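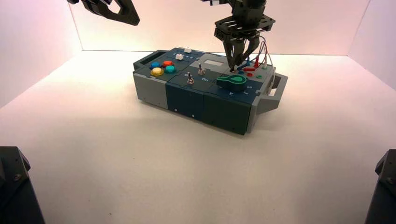 Four big buttons, two toggle switches and a handle at each end: the Jendedlow board.

The pitch for the Jendedlow is that pressing buttons and flipping switches will teach you patience. Stinenen, which sells it for $278, calls it "a workout for the fingers." I've had one for three weeks and my fingers feel the same.

It's well made, I'll give it that. The colored buttons are large enough to hit with a thumb. The two small white ones are fussier, and I kept reaching past them. The manual suggests 20 minutes a day. I ran out of things to press in up to five.

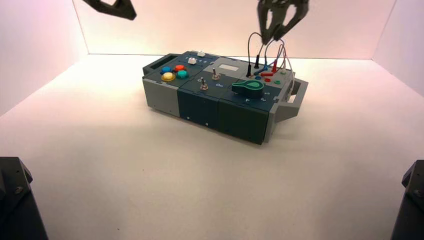
Leena Partanen thinks I'm being unfair, and told me that her own board gets used every evening, mostly the yellow button, and that she wouldn't sell it for twice the price.

Maybe so. A rival from Likora costs $89 and has no handles. I haven't missed them yet.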